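Chapter 7: Wayfinding and Visitor Movement in Cities

Reading time: 4 minutes
Last updated May 19, 2023 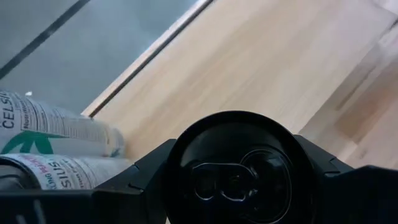
What is wayfinding? Wayfinding is the process by which a person works out where they are, chooses a route to another place, follows that route, and recognizes the destination on arrival.

The term covers both the behavior of the traveler and the signs, maps and street layouts that support it. This chapter uses it in the first sense unless stated. The physical and printed material is called the wayfinding system.

Residents and visitors use a city differently. A resident makes the same few trips many times and seldom consults a sign. A visitor makes many trips once. The visitor also tends to travel between points that residents avoid, such as the main station and the old market, and to do so at midday with luggage or children. A system designed from commuter counts alone will therefore place signs where visitors do not need them.

7.1 Decision points

A decision point is any place where a traveler must choose between two or more routes. Street corners, station exits and the ends of footbridges are common types. On the map of central Brudham used in this chapter, 462 decision points lie within the area served by the tram. Of these, 169 carry a sign intended for visitors.

Coverage alone says little about quality. A straight avenue with a sign at every crossing has high coverage and low value, as the traveler could have kept walking without help. A single sign at the rear exit of a station may prevent most of the wrong turns in a district. Section 7.4 gives a method for ranking decision points by the cost of an error, measured in added walking distance.

7.2 Named and numbered systems

Two approaches to labeling are in general use. In a named system, each stop, gate or district carries a word. In a numbered system, each carries a number, sometimes with a letter for direction. Numbers are easier for visitors who do not read the local language or alphabet. Names are easier to remember after the trip and easier to say to a taxi driver.

Pirkau changed its tram stops from names to numbers and then, after a trial that ended in December, went back to using both. The names are printed large and the numbers small. The Pirkau survey collected 1,858 completed forms from visitors at the 21 stops on the harbor line, and its results are used in the exercises for Section 7.5. Readers should note that the forms were handed out at stops — travelers who got lost before reaching one are not represented.

7.3 Paper maps and phone maps

The Shahbazi folding map, sold at hotel desks, shows the city with the direction of the main avenue at the top. Most phone maps place north at the top or turn with the user. A visitor who moves between the two must rotate one of them mentally, and errors are most frequent just after leaving an underground station. The Fukitz street panels avoid the problem by turning each map to match the direction the reader faces.

Related reading
Chapter 6: Estimating Visitor Numbers
Chapter 8: Transit Passes and Fare Zones
Appendix C: The Pirkau Survey Form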